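Riltthorpe funeral train

The Riltthorpe funeral train is the name given to a rail journey said to have carried the body of Governor Amos Huet from Riltthorpe to Hosance for burial.

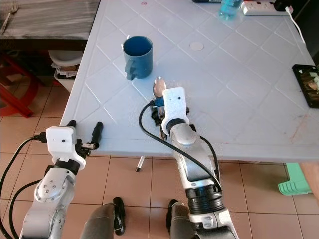
Two robot arms at a pale table with a raised diamond pattern.

Popular accounts claim that 533 mourners rode in 11 cars and that crowds lined the whole route. Neither claim has a source from Huet's lifetime or the year of his death. The railroad's surviving August timetable lists one special train of three cars, and its purpose is not given.

The story first appeared in print 29 years after the burial, in a booklet by Remo Haslinger. He cited "older residents" but named none of them. Historian Sunita Rajput has argued that the coffin went by road through Elley, where a livery stable billed the state for horses. Supporters of the train story say the bill could be for a different funeral, though they have not said whose.

A marker at Hosance station repeats Haslinger's figures. The wording was last reviewed on November 17, 2022, and left unchanged.

Related articles
Amos Huet
Elley livery bill
Hosance station
State funerals by rail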